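Gripper Comparison, Cell 2 - Gallery

Zarnaren test bench, March 2021
Compiled by Zorica Vasić and Gwilym Phillips

The two arms share one paper-covered work surface, marked off in blue tape. The grid gives every object a repeatable start position, and it lets us report a missed grasp by cell instead of by guesswork. Kraft paper was chosen over bare metal for its low glare under the overhead lights. It is replaced when it creases.

Soft objects were left until the end of the series. Rigid blocks tell you a good deal about finger alignment and very little about how a gripper behaves when the thing between the fingers gives way. A plush toy compresses, turns, and springs back on release, so the closing width reported by the controller says little about how well it is held.

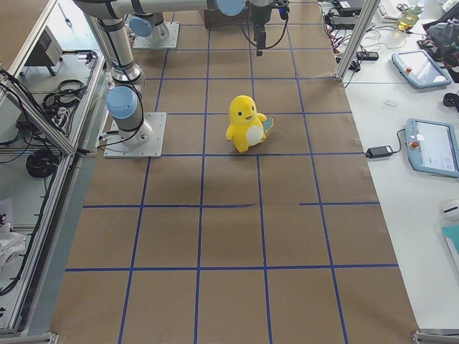 Two finger sets were compared, the Fliltov parallel jaw and the Tirus long finger. Each was run for 80 attempts per object, with the same approach height and the same closing speed. Force limits were set from the pendant before each batch and written down by hand - the log file does not keep them.

The Fliltov set holds better on narrow parts such as arms and ears. The Tirus set reaches further around a round body but tends to push a light object out of its cell during the approach. Ionuț Bălan reduced the approach speed for object 9 and the pushing stopped, at the cost of a longer cycle.

Cable routing is still unsatisfactory. A hanging gripper lead adds drag at full reach, and the wrist torque reading drifts with it. Hafiz Kwok has drawn a clip for the last link, part number 1001, to be printed in August.

Raw logs are held by Washington Falcão. Ask for the Lins folder.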